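The Red Room at Ellach

Two trains, one bus, and a hill. Got to Ellach at ten past nine on a Monday with wet socks and no breakfast. The museum opens at ten. So I stood under the awning and read the poster for the madder show four times.

Madder, if you don't know it, is a root. Ugly thing, skinny, looks like something you'd pull out of a drain. Dry it, grind it, keep the pot under a simmer and it gives you red. Brick red, coral, a brown like old pennies, depending on the water and what you put on the cloth first. People have been doing this for a very long time and the show has 32 pieces to prove it.

First room is all quilts. Turkey red, mostly, which is madder with a lot of extra work -- oil, alum, more oil, weeks of it. One has a burn mark shaped like an iron in the corner. Best thing in the room. Somebody slept under that.
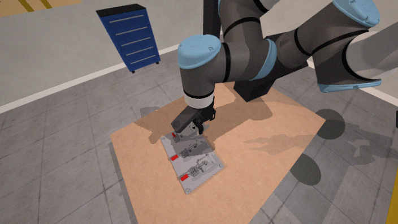

Second room, smaller. Darker too, they keep the lights way down for the wool. Took my eyes a minute. Six blankets from the mill at Grarnis, hung flat so you can see both faces. The backs are brighter than the fronts. Light does that, it eats the red off slowly, and the side that faced the wall gets to keep its color. I wanted to turn every one of them around.

The label text is good. Short. Says who wove it when they know, says "maker unknown" when they don't, and gets out of the way. I've been to shows where you read for ten minutes and look for one. Not here.

Then the color wall. This is what people will post. A local dye studio, Zolon, took a single batch of root and got 300 different shades out of it, each on a strip of linen no wider than a bookmark. Pinks at one end. Nearly black at the other. Iron does the dark end, chalk in the water warms up the middle. There's a bench in front of it and I sat there long enough that my socks dried.

Is it all red? No. That's the thing I kept chewing on. Half of those strips you'd call orange, or rust, or plum, and two people on the bench next to me were arguing over one that she said was salmon and he said was just pink. Nice argument. I stayed out of it. (Salmon.)
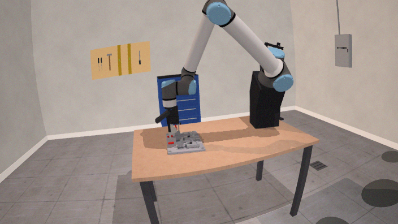
By the Tjoa textiles desk
Staff writer

Upstairs is the weak part. A room of new work, big hangings, and a lot of it uses store-bought dye next to the madder so you can compare. Fine idea. But the bright stuff shouts and the root stuff goes quiet and after a while you're only looking at the loud ones. I'd of given the madder pieces their own wall. One exception, a long runner with almost no pattern, just a slow fade from peach to blood. Went back to it twice.

The workshop is in the basement and it costs 14 dollars, apron included. You get a square of cotton and a turn at the pot. Mine came out the color of canned tomato soup. I was hoping for coral. Too hot, I was told, once it gets hot the browns come out and you can't put them back. It's hanging off my kitchen door now and I've decided I like it.

Cafe does a decent soup and terible coffee. The shop has dried root by the bag, plus a little booklet on mordants that I bought and have already spilled on.

Show runs through October. Go on a weekday if you can, and go early, before the school groups get to the bench. Bring dry socks.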